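24/02/2020 - Barton

**Stonmont opens a linen room, and you're all invited to come and fold**

I'm Tamara Voicu, and I've been selling bedding out of the front half of a shop in Barton for 8 years. As of this week I've got the back half too! We're calling it the linen room. It has beds you can touch, shelves you can mess up, and a free folding hour every morning we're open.

The folding hour came out of December, our busiest month, when customers kept asking how we get our towels to sit so flat. I'd show them at the counter, and then the next person in line would want to see it, and pretty soon I had a queue for towels that weren't even for sale. Santino Ledesma, my business partner, said we should just put it on the calendar - so we did.

We teach it on a made-up bed, the way most people fold at home (I don't own a folding table either). You lay the towel out, smooth it with your forearm, bring the long sides in, then fold it over on itself and leave the last edge a little soft. Please don't press it down hard. A knitted towel likes some air in it.
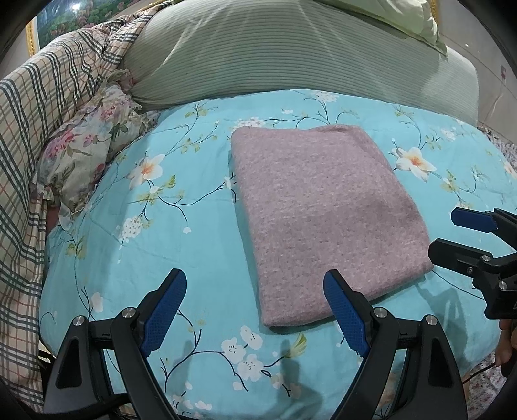
Santino likes everything squared off like a box of envelopes, and I like a puffy edge, so you'll hear both sides if you come on a morning when we're both in. Dusty pink is my favorite color for towels right now, especially against a flowery sheet, and I'll talk your ear off about that too.

The new room also carries the Dandov sheets and the full run of Benítez blankets, which we could only order in before. There are 50 towels set aside at opening prices, 2 to a household, so come early if you want a pair.

Folding hour is free and you don't need to book. Bring a towel from home if there's one that's giving you trouble.

**Press contact:** Tamara Voicu, Stonmont, Barton. Ask for me at the counter, or leave a note with Santino.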